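**Toltavance Project, Student Report: The Gripper That Would Not Let Go**
Feb 6, 2018

When our group signed up for the Toltavance project we thought the hard part would be teaching two robot arms to sort tableware into bins. Most of that went pretty well, and we were a little proud of ourselves by the middle of the term (maybe too proud!). What we want to write up is the fault that stopped us for 7 days, because we learned more from it than from everything that went right.

**What happened**

We were on a long set of 80 trials. The left arm was supposed to pick up a spoon, carry it over to a bin and open. On trial 7 it closed fine, carried fine, and then stayed shut. The program believed the gripper had opened and went ahead with the next move, so the arm came down with the spoon still in its fingers and pushed the bin a good way across the table. One of us hit the stop button. The bin was okay and so were we, but it was a loud moment and we all needed a minute.

**What we thought it was**

Our first guess was the gripper motor, and we lost a whole afternoon to that guess. We swapped the left and right grippers, and the fault stayed on the left side, which told us the gripper itself was probably healthy. Then we followed the cable back along the arm and found a connector at the wrist that was not pushed all the way in. With the arm stretched out over the bins it pulled just enough to drop the open signal. Back at the home position it worked every single time, so of course our bench checks had never caught it.

**What we changed**

We put in a new connector with a locking tab and left more slack in the cable. The program now reads the finger position after each open command and stops both arms if the fingers have not moved. We also wrote a rule for ourselves that hands stay off the table until the arms are home, which we should have had from the start.

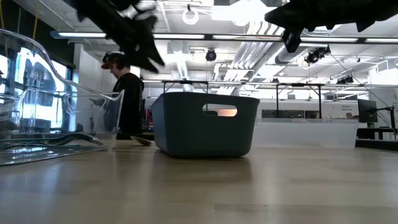

*Bins and spoon on the table, with both grippers overhead.*

**Still open**

We never measured how hard the arm pushed the bin, and we wish we had. The position check makes each cycle a bit slower, and we would like to fix that before the June demo. We also want to run the full set again from trial one with the bins set farther out, where the cable has to stretch the most.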